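Cell back up at Ziseck after gripper pad swap

Jul 5, 2021 - The pick cell at the Ziseck packing hall was running again by mid-morning after a shutdown to replace the finger pads on its gripper and redo the grip settings. Line two is back to its normal schedule. Afternoon shift starts on time.

The cell, a single Gaverex arm over a short infeed belt, had been dropping soft goods since the end of last week. Mostly the wrapped clay blocks that go into the Zullitard craft kits. Some went to the floor, others reached the tray with a deep dent on one side. The log shows 60 faults out of 3,738 picks on the last full run. Too many, says Kalliopi Vukčević, who looks after the cell.

"The pads were worn smooth on the left finger and not on the right," she said. "So it was pushing from one side and the block just rolled out."

Both pads are new now. Same rubber, same thickness, but screwed on instead of glued. Zlatko Kneževič cleaned the old adhesive off the fingers and re-squared the left one, which had crept out of line. The fingers were then zeroed and the closing force turned down. Air filter changed while the guard was open.

Setup for soft goods starts by hand. A lump of modeling clay gets worked to size, goes into the fingers at low force, and the marks are checked before any real product is let onto the belt.

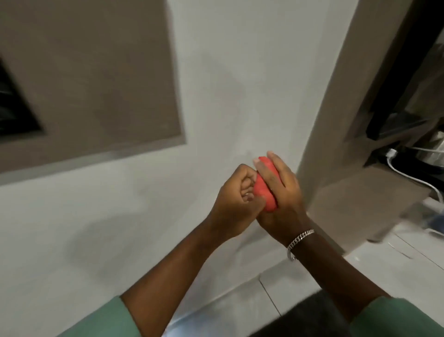 *Red modeling material pressed into shape between two hands.*

First try left marks on both sides, but the left was still deeper. Kneževič shimmed the finger and they went again. Third lump came out even enough to sign off, and the new values were saved as recipe 357. The old recipe stays in the controller untill the end of the month in case anyone needs to go back.

The test run after that was 862 picks with no drops. Two stops, both from a belt sensor with a dirty lens - wiped, no parts needed.

Pads will now be looked at every week, and swapped as a pair. Until now they were changed one at a time, whenever one looked bad. Spare pads are in the drawer under the control cabinet, screws in the same bag. Ditte Oddsson has ordered another set from Ejigu, delivery date not confirmed yet.

Operators who see dents on one side only should stop the cell and call Vukčević. Please dont turn up the force at the panel. The belt sensor gets a proper cleaning at the next planned stop.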